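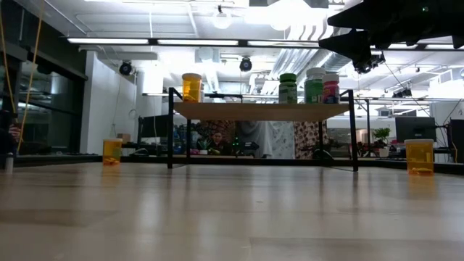
One reader has already written in to complain that a shelf on a table is simply a second table, and that the people of Salimo managed without one for years by using the windowsill. The letter ran to two pages. It also asked where the shelves could be bought.

March 20, 2021 - The subject is the Prernov, a small raised shelf that stands on four thin black legs and is meant to bring order to the household medicine collection. It went on show this week in the Yoon rooms in Salimo, where the local household group Meken is holding its spring display on cupboards, drawers and the things that go to live in them.

The idea won't strain anyone. Bottles in use go on top, where they can be seen. Whatever needs sorting stays down on the table until somebody has read the label. Four bottles had made it on to the light wooden board: an amber one with a white cap keeping its distance at the left, and three more huddled at the other end, among them a tall one with a bright green label. Down on the tabletop stood two amber containers with no lids on.

Lids are a sore point. Meken sent a questionnaire round the town before the display and got 922 replies, a better turnout than the last vote on parking. Asked what they would most like to find at the back of the medicine cupboard, 40 per cent of households said the missing cap to something. A smaller group said more cupboard. Several people used the space for comments to blame a relative.

The group's advice is brief and will be familiar to anyone who has ever been told off by a pharmacist. Keep tablets in the container they came in. Don't tip the last few of one lot into the next because it saves room. Check the dates twice a year, and take anything past its date back to the chemist. The bin and the sink are both wrong answers. A low shelf of this sort is for sorting at, and where there are small children about everything goes back up high and locked when the job is done.

That last point caused some discussion. If it all has to go back in the cupboard, one visitor wanted to know, what is the shelf for the rest of the week? Meken's reply was that it makes a decent place for egg cups. The visitor bought one.

The Prernov costs 33 pounds, which was thought steep by those who had brought a tape measure and reasonable by those who have tried to make one. It comes in one size. Requests for a two-storey version have been noted, and so has a request for one with a door, which would make it a cupboard.

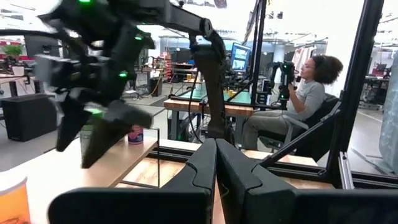
Drinks can standing on the table at Yoon, with a clear plastic bottle behind it.

Drinks have a section of their own in the group's leaflet, under the heading Not A Shelf Matter. Cans and bottles of pop should be kept apart from anything with a dose on it, the leaflet says, and half-finished cups should be finished or poured away. It goes on to describe, at greater length than the medicines get, the proper way to stack a fridge door.

The rooms themselves date from 1866 and have no cupboards at all, a fact that was pointed out to the organisers more than once. An old plan shows a row of them along the north wall. They were taken out to make space for chairs, and the chairs have since been a storage problem.

Anyone with old medicines to hand in should take them to a chemist and not to the display, where there is no one to receive them. Two carrier bags were turned away on the opening morning. Meken asks that people also stop bringing unlabelled jars in the hope that somebody will recognise the contents.

The display stays open until the end of the month, mornings only, and entry is free. A second one, on sheds, is planned for June. The group says it will need a bigger room and has begun asking for questions early, one to a household, with no photographs of other people's sheds.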